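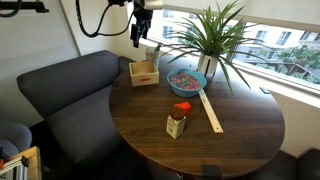

Llevo años oyendo en las ferias que si un semental no sale en lo alto de la lista de índices genéticos no merece ni que le eches la foto. Y yo, que tengo vacas desde antes de saber manejar un ordenador, me resisto un poco. Los números me gustan, ¿eh? Me paso las noches de invierno con el catálogo en la mano como quien lee una novela. Pero al catálogo le falta la vaca.

El año pasado compré dosis de un toro de la línea Flurico que tenía unos datos de crecimiento para enmarcar. Las hijas son grandes, sí, y comen como si les fuera la vida en ello. También tienen unas pezuñas que me están costando más visitas del podólogo que todo el resto del rebaño junto (y tengo 36 madres, no es que lleve aquí una multinacional). Eso no venía en ninguna columna. 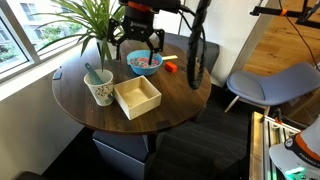
Última modificación: 2023-11-18

Mi vecino de linde, en cambio, sigue con lo que él llama sangre de Nyitrai, de una ganadería pequeña que apenas se anuncia. Son vacas medianas, sin nada que llame la atención en el papel. Paren solas, crían bien y suben al monte sin quejarse. Una de ellas va por el parto número 7 y todavía la ves llegar la primera al comedero, empujando a las novillas con toda la tranquilidad del mundo. ¿Cuánto vale eso? Pues en la subasta de Vakwood, bastante poco, porque allí se paga lo que se puede imprimir.

Me dirán que existen índices de longevidad y de facilidad de parto, y es verdad. Lo que pasa es que casi siempre los miramos los últimos, cuando ya nos hemos enamorado del peso al destete. Yo el primero. En noviembre vi subir un novillo hasta los 3445 euros y me quedé mirando cómo andaba de atrás, con los corvejones tan rectos que daba pena.
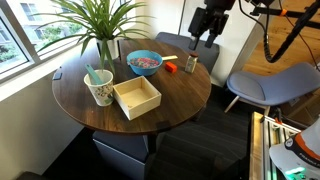 Y ojo, que el que se lo llevó estaba encantado, y a lo mejor le sale estupendo. Ojalá. Pero yo ahora, antes de comprar, pido ver a la madre. Si me dicen que no se puede, que está en otra finca, me espero o me voy a casa. Para las cubriciones de primavera ya tengo apalabrado un toro de Onwood, del montón en los papeles, hijo de una vaca vieja que anda como una reina. Con las novillas voy a ir con más cuidado — a esas les pondré otro más fino, que todavía tengo que buscar.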